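Menora Project – Minutes of the Teleoperation Working Meeting
Rirville site, April 2026

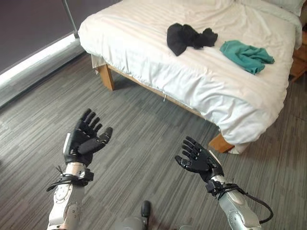 Item 2: bedroom station, both hands palm up, two pieces of clothing on the bed.

Present: Beryl Staniforth (chair), Rosalie Zürcher (minutes), operators from both shifts. Apologies from the Stockdale group.

1. Previous minutes
Accepted with one correction. The spare headset went to Stockdale, not Gimitz.

2. Clothing pickup task
Rosalie reported 596 demonstrations recorded by remote control. Of these, 136 were set aside on review, mostly for long pauses before the first grasp. The target for the bedroom station stays at 200 accepted runs per garment type.

Operators asked what the start pose should be. Agreed: hands open, palms up, in front of the bed, and held still until the recording tone. Several runs from the late shift began with the hands already moving and will be redone.

Beryl asked that clothes be dropped on the bed in a heap and left that way. Some operators have been smoothing them out first. Dark and colored items should both be used against the white duvet.

There was discussion of whether to pick up with one hand or two. No firm view. Each operator will record both ways for now and note which in the log.

3. Wrist cables
Operators want the cables checked at every shift change – straps as well as loose ends. Agreed. Rosalie to add a line to the start sheet.

4. Teaching by hand
Guiding the arms by hand was tried for the folding task. Operators found it tiring and hard to do with both arms at once. Folding stays on remote control. Hand guiding will be kept for drawer opening at Gimitz.

5. Actions
Beryl – send the start pose to Stockdale.
Rosalie – start sheet, and list of runs to be redone.
Late shift – repeat the runs on that list before the next meeting.

6. Other business
Request for a second operator chair. Carried over.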